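Comparing two finger sets on the cup test

Quick version, Hollis wants it up before December. Arm is the Nirkeck, wrist cam on, Piltard controller. Swap fingers, rerun, log it.

1. Zero the gripper. Open wide. Payload limit to 600 g.

2. Line up on the teal cup first, one finger each side, then go find the red one from further back. Save a wrist veiw for both.

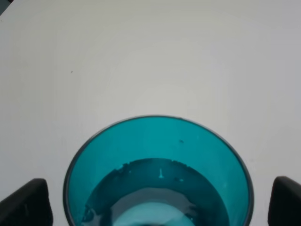
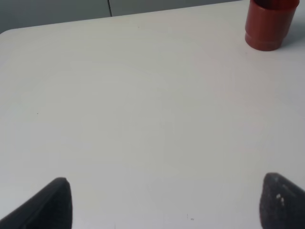
3. Close slow. Start force at 12, go up one at a time. Stop if the wall flexes.

4. Lift, hold, put down. Up to 281 cycles per set, less if your bored.

5. Bolt on the Bellamy fingers, repeat from 1. Log goes in folder 2588.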